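Prutura Project Report: Writing a Code of Practice for Home Recording Sessions

4. What we set out to do

Our group was asked to write a set of working rules for people who record household tasks with hand-held grippers. The Nseir lab already had a safety sheet, but it was written for fixed arms behind a fence and says very little about sofas, shelves or other people's belongings.

We started in November by reading the old sheet line by line and marking what still applied. Of its 30 rules, 15 made sense for hand-held work. We rewrote those in shorter sentences and added six of our own, so the draft has 21.

5. Main rules in the draft

Both grippers are checked before each session: finger pads, screws, marker plate. A loose marker plate ends the session until it is fixed.

Cables and stands stay out of the walking path.

The operator keeps free fingers clear of the jaws at all times.

Nothing breakable is used as a task object. Soft toys, cushions and blankets are preferred for new operators.

Faces, mail and screens with personal details are kept out of the recording. If one gets in, the clip is flagged the same day.

6. Trial in room 507

We tried the draft in room 507, which Zondley furnished as a living room.
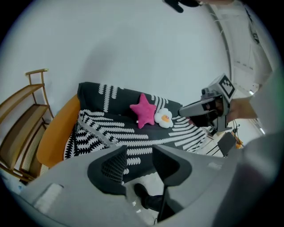 The rule that caused the most trouble was the one on flagging clips. Operators agreed with it but had no simple way to do it, and they forgot which clip they meant by the end of the session. We added a paper log with one line per clip.

The rule on walking paths was also too vague. It now gives the operator the job of walking the route once before starting. Purnonwood has asked for a copy of the next version, and the log sheet will be attached to it as Appendix B.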